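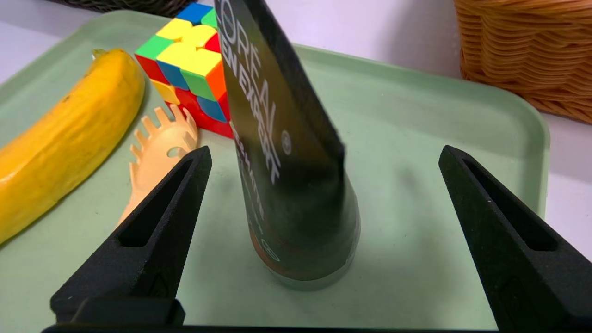

Two months of driving a robot arm by hand

I started at Mendora in May, on the data side. My job is to sit at a desk with a small leader arm clamped to it and move that arm through a task while the bigger arm across the table copies me. The cameras record, the joint positions record, and at the end I press a pedal and say whether the take is good. Then I put everything back and do it again.

The task I have been on longest is clearing the green tray. Things go from the tray into one of the baskets behind it. The instruction comes up on the screen as a line of text, something like "put the cube in the light basket," and I do that and nothing else. The next one might ask for the banana, or the tube, or the pasta server.

We were asked for 3000 good takes. I have recorded 3068, and after review 2578 of them are still in the set, so I am not done. Vittoria Bassi does the reviewing and she is strict. She throws out anything where I stop for a long time in the middle, or where I bump one object on the way to another. I argued with her over a few of them in the first week. I don't now.

What the controls feel like

The leader arm has no force feedback. When the fingers touch something I see it on the monitor and I don't feel it at all. I had expected to miss that more than I do. After a few days I was reading contact from the picture: the object shifts a little, or the shadow under it changes. Gianni Fabbri, who built the leader arm, says he could add feedback but it would make the thing heavier, and my wrist is already sore by four in the afternoon.

I work mostly from the wrist view. There is a second camera on a post, and I look at that one when I am moving over to the baskets, but for the last few inches before a pick the wrist camera is the only one I trust. You learn where the fingertips are in that picture and you steer the object in between them.

Rosario Santoro trained me and gave me three rules. Go slower than you want to. Don't correct twice. If you know the take is bad, end it and don't try to rescue it. The second one took me a while. When I come in a little off center my hand wants to nudge left, then right, then left again, and all of that goes into the recording. The policy learns the nudging along with everything else. Early on we had a trained version that wiggled over every object before closing, and Rosario played it on the big screen at lunch. It was my wiggle. I recognized it right away.

The objects

The tube is the one I like least. It's a black L'Oreal Men Expert tube and we stand it on its cap, crimped end up. The wide end is at the bottom and the top is flat, so where you close matters and so does which way the flat part is turned. If I come in too fast I knock it over and the take is gone. I straddle it with the fingers open, stop, go down, and close low on the body.

The banana is easy to see and easy to pick up, but it's a real one, so it gets replaced. Nazareno Messina keeps a note of which banana was used in which batch. I thought that was excessive until he showed me how different a three-day-old banana looks to the camera.

The pasta server is fine if you take it by the handle. It slides when you take it by the head.

The cube is the one everybody wants to do. It has flat sides and it stays where you put it. We keep it scrambled. The only mistake you can really make is coming in at an angle to the faces, and then the fingers meet a corner and turn it. Line up first, then go down. I tell new people to spend their first morning on the cube and nothing else.

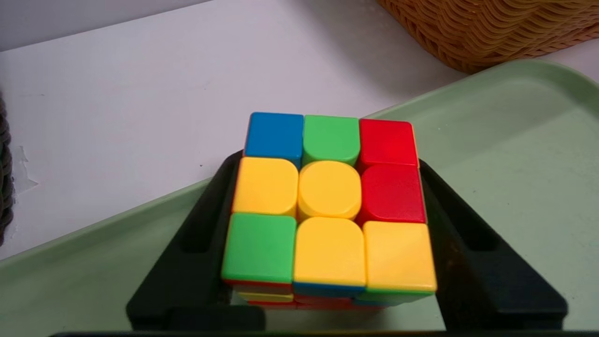

Wrist view of the cube on the tray, from above.

Things I would change

The reset takes longer than the take. After every pick I get up, walk around the table, move things to new spots from the list, and walk back. Yu-ting Chang has asked for a second person so one can drive and one can reset, and we tried it for an afternoon. It was much faster. It was also more tiring for the one driving, with no walk in between.

I would also like more variety in where the tray sits. It has been in nearly the same place since I got here. Yu-ting says the next batch will move it, and the baskets too, and some of my habits will have to go.

My contract was extended last week, so I'll be here for that batch. I have asked for a padded rest for my right arm. Gianni says he has some foam.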